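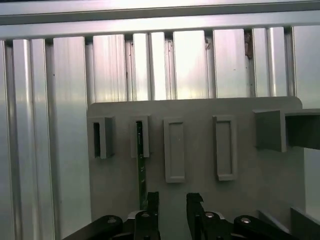 Teaching the planner where the slots are

Posted November 2021 by Kai-wen Sin

Part two of the memory module notes. Part one covered getting Fudik to build on a clean machine, and if you are still doing that, you have my sympathy and we will wait.

By the end of this page you will have a fixture frame the planner trusts, a grasp approach that doesn't argue with its neighbors, and a log file you can read without squinting. You need a calibrated wrist camera, a working Grisent controller config, and a fixture plate bolted to something that does not move. My first plate was held down with tape. We will not discuss it.

1. Define the fixture frame

Don't teach each slot by hand. I did this for most of April, and every time somebody leaned on the table I did it again. Teach one frame at a corner of the plate and express everything else as an offset from it.

In the Ama config, add a frame called plate_origin, then list the slots as children:

frames:
 plate_origin:
 parent: robot_base
 source: touch_off
 slot_a:
 parent: plate_origin
 source: cad

Take the offsets from the CAD model. Then check one of them with a real touch-off, preferably the slot farthest from the origin. A small rotation error in plate_origin hides very nicely up close and shows up at the far end, usually as a crunch.

Ama reads rotations in radians. The CAD export writes degrees. Neither of them will mention this to you.

2. Refine with the wrist camera

The touch-off gets you near. The camera gets you the rest. Move to the pre-grasp pose for your slot, wait for the arm to settle, and call refine_frame with the slot name. It fits the raised edges of the holder and hands back a correction.

Two settings matter:

settle_frames: 4
max_correction_mm: 2

Leave settle_frames alone unless your mount is very stiff. As for max_correction_mm, the temptation is to raise it whenever refinement fails. If the correction wants to be bigger than 2 mm, your plate has moved or your hand-eye calibration is off, and a larger limit will just let the software be wrong with more enthusiasm.

Gray holders on a gray plate next to shiny aluminum extrusion is not what a vision person would have chosen. If the edge fit keeps wandering off to admire the rails, draw a mask around the plate and set use_mask to true. Lock the exposure too. Auto exposure will meter on the brightest rail and turn your slot edges to soup.

3. Keep the planner out of the posts

Pisharody plans in joint space and will cheerfully sweep an elbow through anything you forgot to model. Load the plate as a mesh, and the computer case as a plain box for now. A box is pessimistic, and pessimism is fine while the side panel is off and the insides are on display.

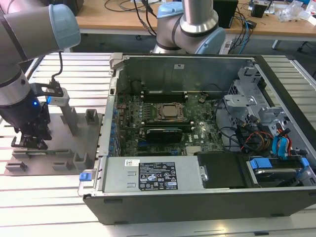
Fixture plate on the left, open case to the right, second arm behind.

With a second arm in the cell, lock it at a known pose and add it as a static obstacle. Coordinated planning gets its own page, once I stop being angry at it.

Next, split the approach in two. The first leg is a free plan to a point above the slot. The second is a straight line along the slot's own axis, with the gripper already open to its approach width:

approach:
 leg_1: free
 leg_2: linear
 axis: slot_z
 speed_scale: 0.2

Check the open width against the holders on both sides as well as the one you are aiming for. Fingers that clear the board with room to spare can still clip the slot next door. The planner only knows this if the collision model has the fingers open, and by default it has them closed. I found out how you would expect.

4. Dry run and read the log

Run the whole sequence with dry_run set to true. The arm goes through every motion and stops short of closing on anything. My last log was 2,067 lines, and you care about very few of them. Search for these:

refine: ok
plan: leg_2 linear fraction 1.0
contact: none

If the linear fraction comes back under 1.0, the planner gave up partway down the straight line. Look for a joint limit first. On my cell it was always the wrist, and flipping the starting elbow configuration fixed it. If contact reports anything at all during a dry run, stop and go back to step 1.

Repeat the dry run 16 times before you let it grip a board. This number has no theory behind it. It is how many I could sit through.

Next page: grip force, and letting go, which is harder than it sounds.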